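Ticket 1413: Left gripper width reads wrong, policy drops everything it loves
Project: Trestano (handheld demonstrations to robot arm)
Component: Truretti tracking pipeline, width estimation
Opened by: Maximiliano Cabello
Priority: High (was Low, see below)
Status: Resolved, one item still open

Summary

The policy trained on the June handheld data closes the left jaw too early. It reaches for the cup, does everything right, then snaps shut in front of it like a disappointed crab. The right jaw behaves. Same policy, same network, same cup.

Steps to reproduce

1. Train on the full June set, 560 demonstrations, default config.
2. Run the cup-to-saucer task on the arms.
3. Watch the left side.
4. Put the cup back on the table. Repeat until you stop enjoying it.

Expected: left jaw closes on the cup.
Got: left jaw closes on air, 200 ms early, and the arm then carries the air very carefully to the saucer.

Log

Entry 1
Filed as Low because I assumed it was the arm. It is usually the arm. Swapped left and right arms at the base. The problem stayed with the left-hand action stream and did not follow the hardware. Swapped them back, which took longer than swapping them the first time.

Entry 2
Retrained with a different seed. Same crab. Retrained on the right hand only, with a single-arm version of the task: fine. Retrained on the left hand only: not fine. So it's in the data, and I've spent two training runs learning what a plot would have told me in a minute.

Entry 3
Made the plot. Width over time for both hands, all 560 demonstrations. The right hand looks like a person opening and closing a gripper. The left hand looks like that too, except in 87 episodes where the closing edge arrives before the wrist has stopped moving. People do not grab cups that way. I checked the headset video for a handful of them and the demonstrators are doing perfectly ordinary things with their hands.

Changed priority to High.

Entry 4
For whoever inherits this ticket, the method in short. The demonstrator works both grippers by hand. The head camera sees the fiducial markers on them, and we solve for each gripper's pose from its marker. Width comes from a separate stream logged in the gripper and is joined to the pose afterwards by timestamp. Two clocks, then, and a join. You can probably guess the rest, and I wish I had.

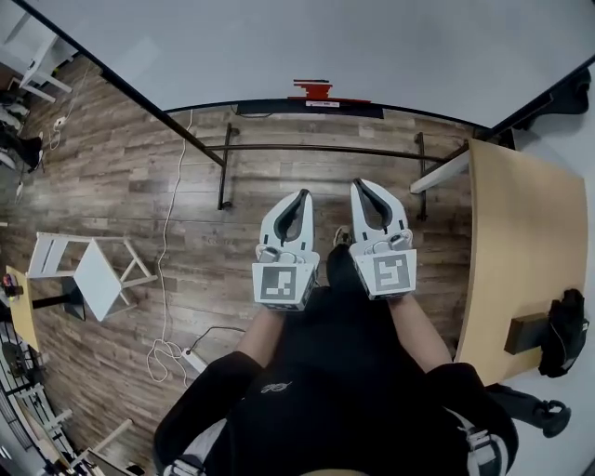 Entry 5
Wrote a small check called Ciker that lines up the two streams without trusting either clock. Before each episode the demonstrator does a quick shake of both grippers, a leftover from an old calibration routine that we never took out of the protocol. The shake shows up in the marker pose and also in the gripper's own motion sensor. Cross-correlate the two and you get the offset. On the right hand the offset is close to zero in every episode. On the left it's close to zero in most of them and 200 ms in the bad 87.

It is always the same 87 and always the same 200. I find that more suspicious than a random mess would be.

Entry 6
Found it. The Nieto logger resyncs the left clock when a session is paused and resumed. The resync applies a fixed latency correction, which is correct. It then applies it again when the file is written, which is generous. The right clock goes through an older code path that skips the second step due to a bug reported last year. So the hand that worked was working because of a bug, and the hand that failed had been fixed.

All 87 episodes were recorded after a pause. Nothing in the other 473 was.

Entry 7
Options considered:

Throw out the 87. Quick, but they include nearly all of our recordings with the tall cup, and I don't want to explain to anyone why the robot has no opinion on tall cups.

Shift the left width stream in those episodes by 200 ms and keep them. Doing this.

Let the policy learn to cope. This was suggested by a colleague who was eating lunch at the time and I have recorded it for completeness.

Entry 8
Retrained on the corrected set, same seed as the first run. The left jaw now closes on the cup. Ran short cup and tall cup back to back, both sides. It did miss the saucer once, but it missed it while holding a cup, and I'm counting that as a different ticket.

For comparison I also trained with the 87 removed. Short cup fine, tall cup hopeless. It tips the thing over with great confidence.

Resolution

– Double correction removed from the Nieto writer. Both hands now use the same code path.
– Ciker runs on every episode at import and rejects anything with an offset over one camera frame.
– The pre-episode shake stays in the protocol. Please stop skipping it because it looks silly.
– June set re-exported. If your copy is older than 2021-06-26, delete it.

Still open

The right-hand bug from last year is closed as a side effect, but its ticket says "won't fix" and the tracker will not let me change that. Assigned to me, apparently by me.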